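From: Kaan Dursun
To: Jovedbridge sim-users list
Subject: Re: gripper closes on nothing, reports success

Zübeyde Keskin wrote:

> Has anyone else had the wrist go quietly mad after the November update? Ours
> runs the Hosness pick routine in simulation, closes its fingers on thin air,
> lifts, carries the thin air across the floor and sets it down very gently.
> Then it logs a success. Out of 324 overnight runs, 21 did this. The rest were
> fine, so I don't think it's the calibration. Sinan says it is the calibration.
> Any ideas before I let him take the thing apart?
>
> Zübeyde

Zübeyde,

Please don't let Sinan take anything apart. He did that to our copy of the scene in the spring and we still have a joint called elbow_old_old2 that nothing will run without.

We have had the same thing, and it took the two of us (me and Yiğit Çetinkaya, who would like it known that he suspected the planner from the start, and was wrong) most of a week to find it. The trouble is in the grasp check. Before the update, the check looked at the finger gap and the motor effort together. After it, if the effort reading turns up late, the check goes ahead with the last value it had. On a slow machine the last value is quite often left over from the previous run, when the gripper really was holding something. So the arm shuts its fingers, asks itself whether it has got hold of anything, remembers that it once did, and sets off.

You can catch it in the act if you pause just before the close command and read the effort topic by hand. It ought to be near zero with the fingers open. In our bad runs it sat at the full holding value, with the arm over bare floor.

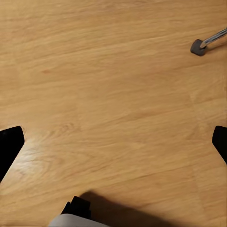 Can this happen on the real arm as well as in simulation? It can, though we have only seen it there when the network was busy, and the real controller gives up after 4 stale readings in a row.

Which is a comfort until you read what it does when it gives up. It opens the gripper. If the thing in the gripper is a foam block, fine. Taner Akbulut had it let go of a steel test weight from shoulder height, and the floor in bay 9 now has a dent that he has put a chair over. So if you have the same build on hardware, I would keep people out from under it and turn the lift height down until this is sorted.

What we did, for now:

Clear the effort value at the start of every run. It's one line in the reset function, just after the pose is set. Put it before the pose and it gets filled in again, as I found out twice.

Make the grasp check refuse any reading older than the close command. Yiğit's patch for this is on the Sundovbridge branch. It is ugly but it works on both our machines.

Add a second look after the lift, using the finger gap alone. If the fingers have met in the middle, there is nothing between them, whatever the effort says.

With all that in, we haven't had a false success since, but we've only left it going for two nights, so I wouldn't frame it just yet. I'd also throw away the success figures from anything run since the update. We had a rather nice graph – it went up and to the right – and about a third of the rise was the arm congratulating itself.

Could you send me the logs from two or three of your 21? I'd like to see whether the bad runs always follow a good one. Ours do, but Yiğit thinks they could also follow an aborted run if the abort comes late enough, and I would enjoy him being wrong about that too.

I've reported it to the Thibodeau end, who own the grasp check these days. They have replied to say that they can't reproduce it, on what I suspect is a much faster computer.

Kaan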